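The kettle was already on when I got to Kurklow, which set the tone nicely. I'd signed up for the August open day at the Stadbridge workshops mostly out of nosiness (and, all right, the promise of cake), and I came home so full of it that I've bumped the piece on the new bus shelters to next time. Sorry, bus shelter fans!

If you haven't been, it's the long low building behind the old seed merchant's, and you go in by the side door, past the bikes. The robot people have the far end. They were running the arm on and off all morning at an ordinary table, with a few everyday bits and bobs for it to deal with, and you could get as close as you liked so long as you kept your sleeves out of the way.
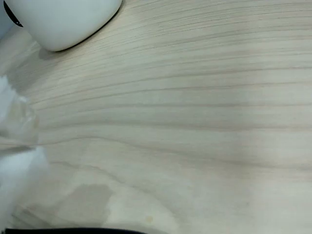 *3 minute read*

Ott Tamošiūnaitė was doing most of the talking when I arrived. She built a good part of the thing, and she has a lovely way of explaining without making you feel like a dunce. I asked her straight off how much of it was bought in and how much was made on site, and she said the white parts all come off the printers next door. If one cracks, they print another overnight and screw it on before breakfast. She'd cracked 2 that week already and seemed quite cheerful about it.

The project is called Tondimis, which I wrote down wrong twice. The idea is a small arm that a school or a repair café could put together for itself and then teach by showing it what to do. So you guide it through a job, over and over, and it picks up the pattern. I'd pictured somebody typing in reams of instructions. Ott said there's typing too, just not the bit I was imagining, and that they had gone through 300 practice runs on one single tidying job before they were happy to show it to anyone. Three hundred! I lose patience with a duvet cover after one.

There was a fair old crowd by eleven. A boy in a dinosaur jumper wanted to know if it could do his homework, and a retired fitter from over Koutsoukos way had a long and serious chat with Ott about backlash, most of which sailed over my head. I gather it's the little bit of slop you get in gears when they change direction. He reckoned you could live with it on something this size. Ott reckoned you could live with it until you tried to pick up something small.

I got a go at the controls myself after the tea break. There's a second arm that you hold and move about, and the working one copies you. It's odd for the first minute, because you keep looking at your own hand when you ought to be watching the other one, and then something clicks and you forget you're doing it at all. I was dreadful. I got better. I was then asked, very politely, to let the children have a turn.
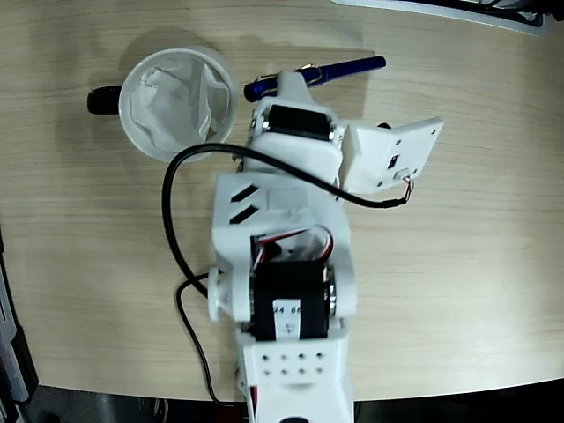 What I really wanted to know was where all the effort goes, so I cornered Masanobu Onishi, who looks after the wiring and the motors. He's a quieter sort than Ott, but get him on to cables and he's away. Every joint needs its own motor and every motor needs its own wires, and the whole lot has to bend when the arm bends without snagging or pulling loose. I'd been wondering about that big loop of black cable hanging out to the left of the arm — I'd taken it for something they hadn't got round to tidying — and he told me the slack is there so the wrist can turn as far as it needs to. Pull it in neat and tight, he said, and you'll be replacing it by the weekend. He learnt that on the first version, which apparently ate its own leads on a regular basis.

He also let me hold one of the spare motors. It's heavier than you'd expect, and when you try to turn it by hand it pushes back at you in a grumpy sort of way. I was very taken with it.

They're looking for people to come along in the evenings and help with the practice runs, and you don't need to know a thing about robots. Sessions start at seven and go on for 2 hours with a break in the middle. Ask for Ott at the side door, or leave your name on the clipboard by the kettle. Bring a mug if you can, as they were short on the day and I drank my tea out of a measuring jug.

The cake was coffee and walnut, and I had seconds.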